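Linia Kitchen Noise Recordings: data card

Version 3, updated January

Summary

Linia is a set of 278 short sound recordings made in home kitchens. It was put together by Saqib Orakzai and Vibeke Egilsson for work on hearing aid settings, mainly to test how well speech can be followed over steady background noise. The recordings come from 17 kitchens in Brendon. No speech is included. If you need speech, mix in your own.

Contents

audio/ holds the recordings as mono WAV files, 48 kHz, 24 bit.
labels.csv has one row per recording: kitchen number, source, distance from the microphone, floor type, notes.
rooms.csv has one row per kitchen, with measured reverb time.
calib/ holds the calibration tones. Use the tone with the same kitchen number as the recording.

Files are named by kitchen, source and take, so k04_fan_02.wav is the second take of the range fan in kitchen 4.

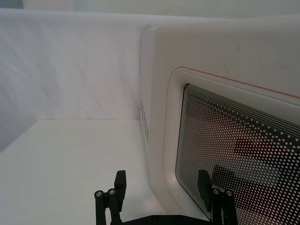

Source labels are kept broad. The "steady" group has 128 recordings and covers fans, refrigerators, dishwashers and microwaves. The "short" group covers drawers, plates, switches and door latches. Position matters more than we expected with appliances that have openings in the casing. On a microwave with a strip of small vent holes down the left side near the front, like the white one shown, a microphone to the left and one straight ahead of the door should be treated as two different positions. The column "side" in labels.csv gives left, front or right as you face the appliance. It is blank for the short group.

Known problems

Kitchen 9 has a hum at 60 Hz in every take. We left it in.
In version 1 the distances for kitchens 11 and 12 were swapped. Fixed in version 2.
59 recordings have no floor type. The form did not ask for it at first.
Levels in the short group clip in a few places. See the notes column.

Not suitable for

Fault detection. Nothing was checked for wear or age, and makes and models were not written down.

Use and credit

Free for teaching and research. Please name the set and the version number. Send corrections to Vibeke with the file name and the time in seconds.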